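El último día de mercado

El teléfono del club sonó a las seis menos diez y era el Joletus. Querían al delantero. Lo querían esa misma noche, cedido hasta junio, con una opción de compra que no pensaban ejercer si marcaba menos de 11 goles.

Yo llevaba los papeles del Cuvedo desde hacía seis temporadas. Hacía los contratos, las fichas, los seguros y, cuando faltaba gente, también las entradas. El director deportivo me pasó el auricular y me dijo que apuntara. Apunté en el dorso de una factura de la lavandería.

- Cien mil por la cesión - dijo la voz del Joletus -. Y la mitad de la ficha.

El director deportivo negó con la cabeza. Yo dije que lo estudiaríamos.

El delantero estaba en el vestuario, con una bolsa de hielo en el tobillo. Había llegado en verano desde el Tanasarn y todavía vivía en un hotel. En septiembre marcó cuatro goles en tres partidos y la gente empezó a cantarle una canción con la música de un anuncio de detergente. Después no marcó ninguno hasta Navidad y la canción se fue apagando por zonas, primero la tribuna y luego el fondo sur. Los del fondo norte aguantaron hasta enero.

Bajé a decírselo porque el entrenador no quiso bajar.

- ¿Dónde está eso? - me preguntó.

- En la costa. Cuatro horas en autobús.

- ¿Juegan por arriba?

- Van penúltimos.

Se quitó el hielo y se miró el tobillo. Dijo que en el hotel tenía dos maletas y una planta. La planta se la había regalado una señora de la panadería después del tercer gol y no sabía si aguantaría el viaje. Le dije que podía dejarla en la oficina. Él dijo que lo iba a pensar, y no supe si hablaba de la planta o de la cesión.
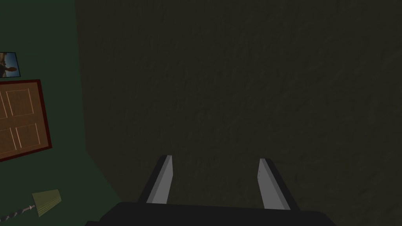
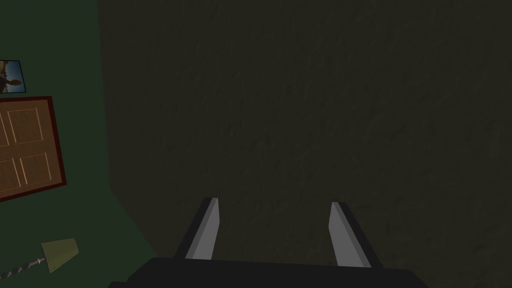

Tiempo de lectura: 6 minutos

A las ocho llamó el Pullunberg. Eso no lo esperaba ninguno de nosotros. El Pullunberg era tercero, tenía campo nuevo y jugaba competición europea. Preguntaron por el delantero y preguntaron mal, con el apellido cambiado. El director deportivo se levantó de la silla y cerró la puerta.

- Traspaso - dijo el Pullunberg -. Pero necesitamos el informe médico antes de las diez.

El informe médico lo tenía el doctor, y el doctor estaba en una boda. Lo llamé once veces. A la duodécima contestó un camarero que había encontrado el teléfono encima de una mesa. Le expliqué lo que pasaba y le pedí que buscara a un hombre alto con pajarita. Oí cómo dejaba el aparato y cómo la orquesta tocaba dos canciones enteras.

Mientras tanto, el Joletus subió la oferta. Ahora pagaban toda la ficha y el alquiler de un piso. El director deportivo les pidió media hora. Luego le pidió media hora al Pullunberg. Se comió un bocadillo de pie, mirando la clasificación que teníamos clavada en el corcho, y me preguntó qué haría yo.

Le dije que a mí me pagaban por escribirlo, y que lo que él decidiera lo escribiría.

El doctor apareció al teléfono a las nueve y cuarto. Dijo que el tobillo estaba bien para jugar y mal para vender. Había un ligamento que daba guerra y en una revisión seria lo verían enseguida. Le pregunté si podía poner eso de otra manera. Me dijo que podía ponerlo en latín.

Lo puso tal cual. El Pullunberg lo leyó, dio las gracias y no volvió a llamar.

Quedaba el Joletus. Redacté el contrato de cesión en la plantilla del año anterior, cambiando los nombres con cuidado, porque una vez dejamos el de un portero y hubo que repetirlo todo. Lo imprimí tres veces. La impresora se comió la segunda hoja del tercer ejemplar y tuve que abrirla con un cuchillo de la cafetería.

Subió el delantero a las once menos veinte. Se había duchado y llevaba una chaqueta que no le había visto nunca. Se sentó delante de los papeles y leyó la primera página despacio, moviendo los labios. El director deportivo le ofreció un bolígrafo.

- Aquí pone que si marco 11 me compran - dijo.

- Eso pone.

- ¿Y si marco diez?

- Vuelves.

Dejó el bolígrafo encima de la mesa. Preguntó cuánta gente había venido al último partido en casa. Yo lo sabía porque había hecho las entradas: 3,056, contando los abonos. Se lo dije. Él asintió como si la cifra fuera más alta o más baja de lo que pensaba, no sabría decir cuál de las dos.

Abajo, en el campo, alguien había dejado puesto el riego y se oía el agua contra las vallas de publicidad. El director deportivo miró el reloj de la pared y después el suyo. Faltaban catorce minutos para el cierre. El Joletus llamó y no lo cogimos.

- ¿Quién regaría la planta? - preguntó el delantero.

- Yo - dije.

- Los martes y los viernes. Poca agua.

Lo apunté en la factura de la lavandería, debajo de los cien mil. Él cogió el bolígrafo, probó la tinta en una esquina del papel y firmó los tres ejemplares. Escaneé las hojas, las envié y me quedé esperando el acuse de recibo. Llegó cuando faltaban cuatro minutos.

El autobús salía a las siete de la mañana. A las seis y media pasó por la oficina con las dos maletas y la planta metida en una caja de botas, y me pidió la dirección para escribir cuando llegara.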